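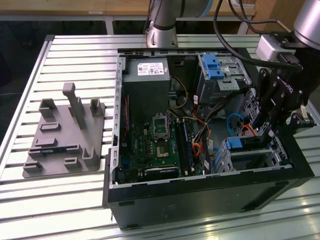
What is the loaf for this batch supposed to tell us? Whether the rye starter holds its rise after 18 hours in the cold cabinet, with no commercial yeast added.

1 February 2022
3 min read

Dough mixed last night with Joonas. Flour 757 g, the coarse Trelska rye cut with white. Water a little under what the sheet calls for. Total after salt and starter was 1,230 g on the bench scale. Joonas wanted the salt held back; we put it all in together like last time so the two runs compare.

Dough was slack at first fold, better by the third. Surface had small bubbles this morning and a sour smell, stronger than the June batches. Poked it, slow spring back. Shaped one loaf at 881 g and left the rest in the tub for Consolacion, who wants it for crackers.

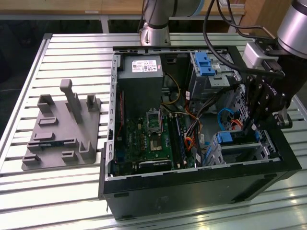 Starter log needs redoing. Feed times are in three places and two of them disagree. Dexter offered to put it all in one file, and I said fine as long as I can still write on the paper sheet. I'd like the columns grouped by color the way the power wires are in that open tower, yellow, orange, red, black and white, one for each jar. Jar 4 was fed late again.

Bake tomorrow, lid on for the first half. Kenneth to check the oven probe before then, it read low on the last bake.

4 comments · 2 shares

Get new bench notes by email. Enter your address to subscribe.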